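## 4. Rules for recording and reporting simulated assembly trials

The rules in this section apply to two-arm assembly tasks run in simulation, where the parts are small, rigid and all of one colour. They were drafted for the gear task used at Endska and Ledthorpe, and they have since been applied to the other tasks in the Niltine set without change. The numbering follows the draft of 16th August.

### 4.1 Starting state

Before the first command is sent, the position and orientation of every part must be written to the log. A part lying flat and the same part standing on its rim are different starting states, even when the centre of the part is in the same place. Earlier reports often gave only a position in the plane of the table, and two sites that believed they were running the same trial could be running quite different ones.
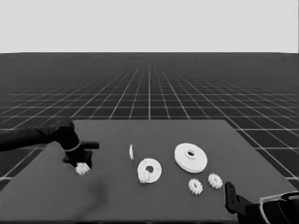

Parts may touch or overlap at the start, provided that the physics engine has been left to settle for 200 steps and no part is still moving when logging begins. A trial in which parts pass through one another at step zero is void. It should be kept in the log and marked as void, and it should not be replaced by a fresh draw with the same number. In our own runs this last point was the one most often broken, usually by scripts that tidied up after themselves.

The same care applies to the arms. Either gripper may begin over the table, but its joint angles and finger opening must be recorded together with the parts. Where a gripper starts close to a part, the smallest distance between the two is logged as well.

### 4.2 Contact and shared space

Both arms work over the same table, and most of the disputed trials came from the area where their reach overlaps. We ask that each contact be logged with the names of the two bodies involved – finger and part, finger and table, or finger and finger. Contact between a finger and a part counts as a grasp only when both fingers of one gripper are touching it and the part has left the table. Pressing or pushing with one finger is allowed, but is reported under its own heading.

Views taken from near a gripper are useful for checking these labels by eye (Figure 1). They should not be the only evidence, as a fingertip can hide the very edge where contact takes place. At least one fixed view of the whole table is required as well.
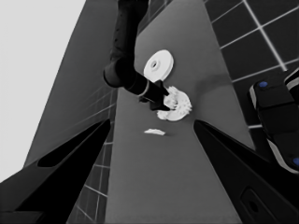
**Figure 1.** Simulated view between the open fingers of one gripper, with the second arm's fingertip against the left side of a gear.

### 4.3 Counting and exclusion

Each reported result must rest on at least 800 trials per task, drawn from no fewer than 5 random seeds. The Shboul controller was tested on 1190 trials under these rules, with void trials listed separately. Success rates are given over all valid trials, including those stopped by the time limit.

A trial may be excluded only for a reason written down before the runs begin. If a new reason comes up later, the result is reported twice, with and without the trials in question. Changes to friction, part mass or the time step count as a new task version, and results from different versions may not be pooled. The September revision will add a rule on camera placement, which is left to each site for now.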